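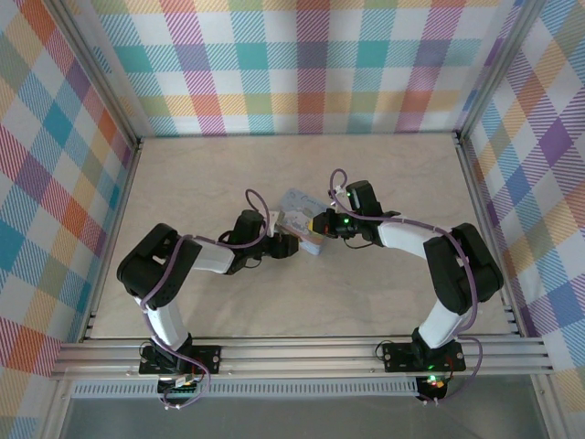
December, after lunch. Writing this while I still remember what I did, because the last page I left for Riku was one line and he's still mad at me (fair).

So the plaid is up! All three walls, and I'm much happier with it than I expected to be. I had my doubts when Hatsue picked a pastel tartan — pink, coral, yellow, teal, lavender, the whole candy counter — but it makes the bench a nicer place to look at all day and it doesn't fight with the floor panel. We went around and around on plain gray versus pattern and I was on the gray side for most of it. I take it back.

Notes on hanging it, for whoever does the next set:

- Iron first, on the back, low heat. I skipped this on my test piece and the fold line would not come out once it was stretched.
- The pattern runs on the diagonal, so don't trust your eye for level. I snapped a chalk line on the backing and worked from that. Twice I "fixed" a piece that was fine.
- Start in the middle of the long wall and work out to both sides. Left wall next, then right.
- Leave extra at the corners and tuck it. I trimmed one strip too close and had to cut it again, and there went my spare.
- The bolt was 1000 mm wide and I used more of it than I'd planned. What's left is rolled up on top of the Tanabe cabinet. Please don't make napkins out of it, Thanakorn.

I tried to get the bands to line up where the side walls meet the back. You can drive yourself crazy with this. I gave it 2 tries per corner and then went and had coffee.

The floor panel got a wipe with a barely damp cloth and nothing else. Rajeshwari asked if we should seal it. I'd say wait, mostly because the Burine sealer we used on the old panel went yellow in patches and I never found out why. If somebody wants to try the Nara one on an offcut, the offcuts are in the drawer under the window, the ones with 600 penciled on the back.

Next thing was the tray. We've been passing small stuff around the bench on whatever was handy (a jar lid, for a while!) and I wanted something with a real rim. Hatsue brought in a few from home and I went straight for the Cinnamoroll one. It's light blue with little white stars on the rim, and he's got a teacup sitting on his head. I love it. Tsutomu says it's too cute for work, and I told him to look at the walls.

I like it set at an angle, and it goes fine with the cream of the panel. The rim slopes, so you can get a fingertip under something lying against the edge instead of chasing it around.

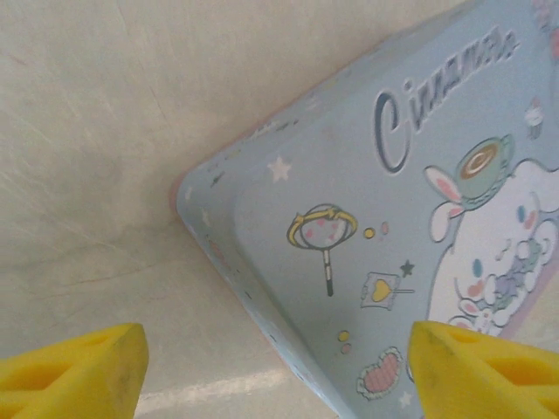

## Still to do

- Hem or tape the bottom edge of the fabric on the right wall. I ran out of the good tape. Tristier had the 300 mm rolls last time, but those are far too wide for this, so ask for the narrow.
- Second tray? Hatsue has a pink one. I'd like to try them side by side before we settle.
- Find out how to wash the plaid without it shrinking. I put a scrap through the sink with dish soap and hung it over the radiator, will measure it tomorrow.
- Riku to look at the corners and tell me if the mismatch bothers him. It bothers me a little, on the left.
- Put the iron back. It's still on the shelf by the door, unplugged.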